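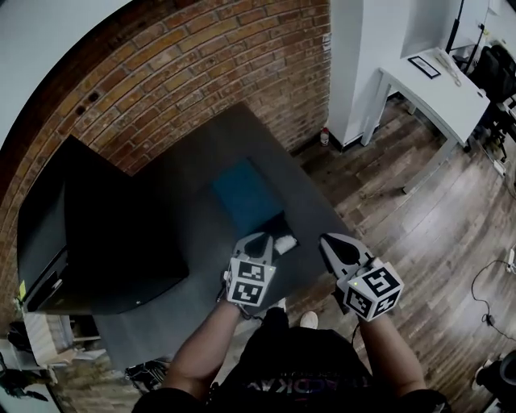 Numton Hand-Held Gripper Pair
Sold by Trorutar Equipment

Set of 2 grippers, left and right, with marker cubes and cables: $1754
Head-mounted unit, sold separately: $1238

We sell this set and we make money on it. We also take a fair number of them back, mostly from buyers who were told it would save them the price of a robot arm. It might put that purchase off for a while. Read the page before you ask for a quote.

What you get

Two hand-held grippers with padded jaws, a marker cube fixed to each, one cable per gripper, and a printed setup sheet. The sheet is short and the section on calibration is poor. We have asked Numton for a better one. Until it comes, our own notes go in the box with each order.

The head-mounted unit is a separate line because some labs already own one. If yours is from another maker, ask us before ordering. "Should work" is the answer you'll get from most sellers, and we have given it ourselves and been wrong.

What you don't get

A robot. You also don't get a computer, storage, a table, mounting hardware for a robot arm, or any software beyond the recording program. The recording program is plain and does its job. The viewer that comes with it is slow with long sessions, and we would not plan a workflow on it.

Who should buy it

Teams that want people to record small tabletop jobs by hand before they settle on an arm. Picking up light things, setting them down, folding, sorting, wiping. If you already know the one part you need to move and where it needs to go, buy a fixed gripper and an arm and skip this stage. A plain pick-and-place cell does not need hours of human examples, whatever the sales deck says.

We would also steer you away if your parts are heavy, sharp or oily. The pads are meant for light objects. They mark easily and they wear.

Budgeting

The sticker price is the smaller half of this. Buyers tend to forget the following:

Operator time. Someone has to stand there and do the task over and over. Plan on sessions of up to 9 minutes before a break. Longer sessions look good on a schedule, and then the recordings get sloppy toward the end. Pay for the breaks.

Spare pads. Order a second set now. Shipping them alone costs more than it should, and that is our carrier's fault and a bit ours.

Cables. Both grippers are wired. Work out where the cables will run before the set arrives, and decide who is going to keep them out from underfoot. The connectors are the first thing to fail on the returns we see.

Storage. Video from several cameras adds up fast. Ask your IT people what they charge inside the company. It is often not zero.

Throwing work away. Your first batch of recordings will probably be no good. Put that in the plan as a cost, with a line of its own, so it doesn't come as a shock to whoever signs the check.

Space

An ordinary room will do. You need a table a person can stand at, decent overhead light, and enough free floor to step back. Leave the marker cubes uncovered by sleeves, tape or stickers. A small work area with a pad or mat in a clear color is easier to repeat from one day to the next than a bare tabletop, and it costs next to nothing. 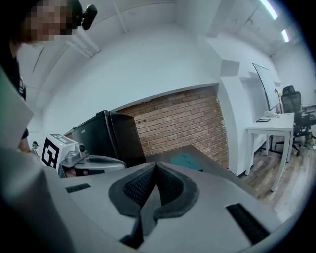
Compared with the Jayawardena set

We carry both. The Jayawardena grippers feel better in the hand and the trigger is lighter, which matters by the afternoon. They cost more, and replacement parts have been hard to get all summer. Numton parts ship in days. If you are buying for one short project, get whichever is in stock. For anything longer I would take the one with parts - and that is this one, with some grumbling.

Neither maker publishes a wear figure for the pads that I would trust. Ask for one anyway.

A note on claims

Mindthorpe, who train models for several of our customers, will tell you how many recordings a task needs. So will everyone else, and the numbers don't agree. Ask any of them which task, which object, and how often the finished robot got it right. If the answer is a video clip, keep your money until you have something better.

Ordering and returns

Quotes are good through the end of August. Unused sets can come back in the original box. Used sets come back at our discretion - pads and cables are not refunded. We do not rent this item. We tried.

Questions about fit, or whether you need it at all, go to Kiran Solanki on the equipment desk. A rough description of the task is enough to start.

Contact the equipment desk | © 2020 Trorutar Equipment | Back to top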